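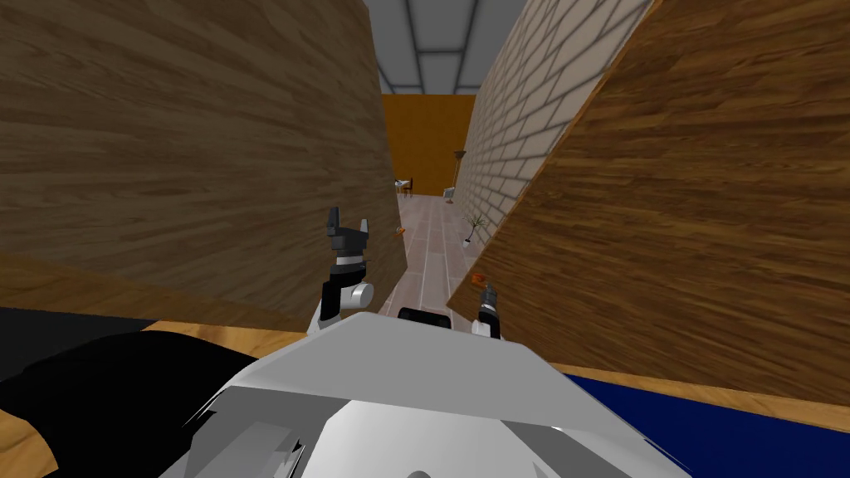
Mutoda, 31 March 2019

Sourdough Saturdays: Your Questions

Do I need to bring my own starter?
Nope! Janelle Lagman keeps a big rye one going and everyone takes home a jar of it. If you already have a starter you love, bring it along, we'd be thrilled to meet it (and bake with it).

How much flour should I bring?
300 grams of bread flour and 100 grams of whole wheat per loaf. Any brand works. Salt is on the shelf by the sink.

My dough is always sticky. Am I doing something wrong?
Probably not! Wet dough makes that lovely open crumb.
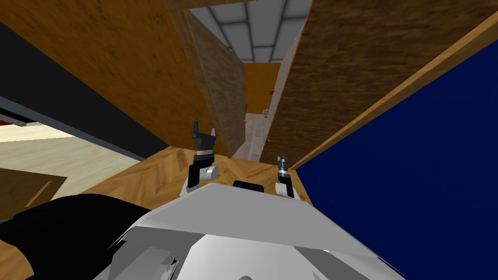 Try wetting your hands before each fold, and leave the extra flour in the bag. By the third or fourth fold it should feel stretchy and much easier to handle, and that's such a fun moment the first time you get there.

Can the dough wait in the fridge?
Yes, up to 24 hours. Adanech Negash likes hers after a full night, when it gets properly tangy. Cover it well or the top dries out.

Are kids welcome?
Ages eight and up, with a grown-up. There are 2 sessions each month and the early one is quieter. 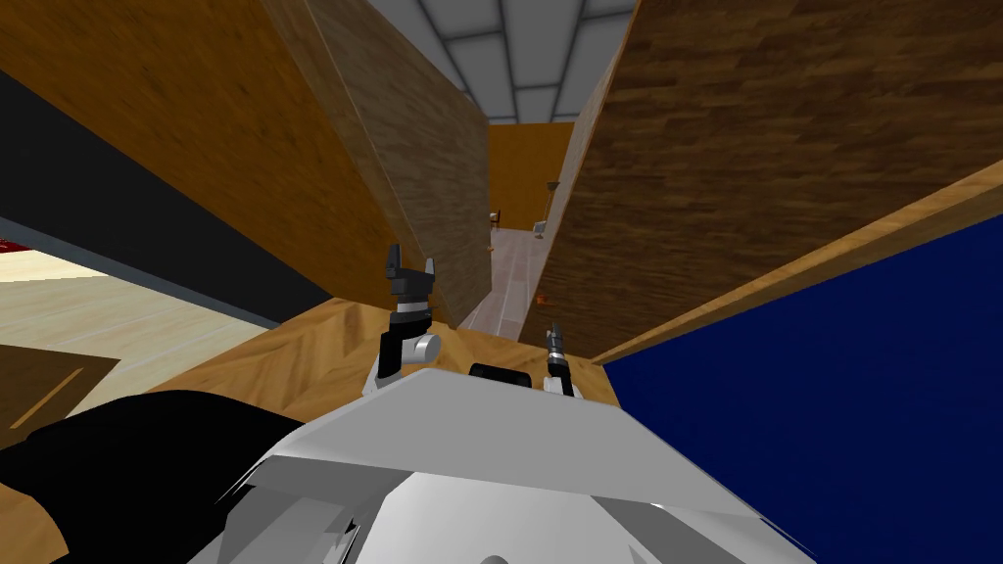 What if I have to cancel?
Write to Janelle by Thursday evening and we'll move you to the next session. Your jar will be fed in the meantime.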